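House rules for the PC assembly cell

Back in March I said I would write down the rules we use when an arm is putting parts into a desktop computer. A few of you asked again, so I finally typed them up. They started as a sheet taped to the door at Plaledstead and have been rewritten more times than I can remember. They don't replace your risk assessment or the manual for your arm. They cover the small stuff that neither one gets down to.

Our bench is set up the same way for every run. The tower goes on its side with the panel off, and the loose parts go in the gray holder to its left.

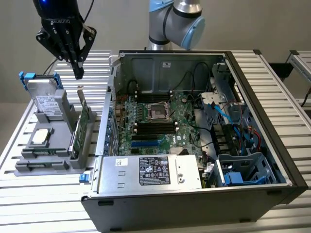 Rule 1: Every part has one place

The drive stands at the back of the holder and the processor goes in its own square pocket. Memory and the expansion card each get a slot. If a part is not in its place, the run does not start. We used to let people put a part down wherever it fit and then correct the position in software. That cost us a bent socket at Kilar and most of an afternoon.

After anyone touches the holder, the taught positions get checked again. No exceptions for "I only bumped it."

Rule 2: Slow down before contact

Free moves can run at whatever speed your assessment allows. Within 60 mm of any part we drop to 10 percent and stay there until the part is held or let go. It looks painfully slow. I have stopped apologizing for it to visitors.

The fingers line up with the part first, then close. Thin cards are the worst for this, because a small error in angle puts all the force on one edge. 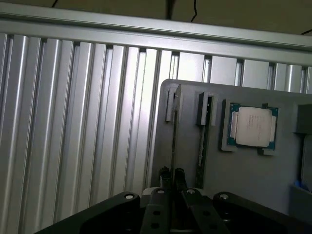
Fingers at the base of the thin card, processor in its holder to the right.

Rule 3: The socket is a hand-signed step

Nothing goes down over the CPU socket until a person has looked at it and put their initials on the run sheet. The pause is written into the program, so skipping it means editing the program, and edits need a second name. Sitau does it differently and relies on a camera check alone. I don't think that is wrong — I just haven't seen our camera catch everything I can catch with a flashlight.

Rule 4: Count cycles, not weeks

Finger tips get inspected every 2,000 grips and replaced at 3,000, even if they look fine. Cables on the arm get looked over at the same time, with the arm stopped and locked out. Write the count down on the sheet. Cozma kept theirs in a spreadsheet that lived on one laptop, and you can guess the rest.

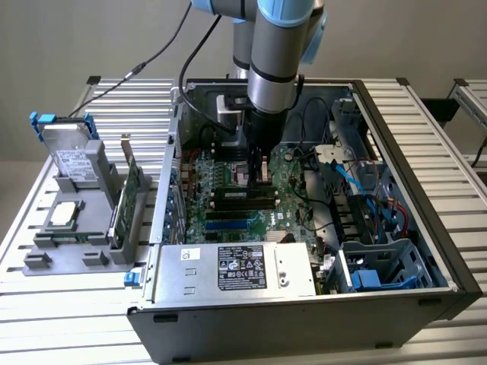

Posted by Nandi Engelbrecht in Bench Notes

Rule 5: Hands out means hands out

If you need to move a cable inside the case, stop the arm with the button and take the pendant with you. Pausing the program from the screen does not count. The same goes for turning the tower or reaching behind it for a dropped screw.

I still owe you the run sheet itself. It needs a cleanup first, mostly my handwriting in the margins. Leave a comment if you want the version with the torque column, and I'll post both.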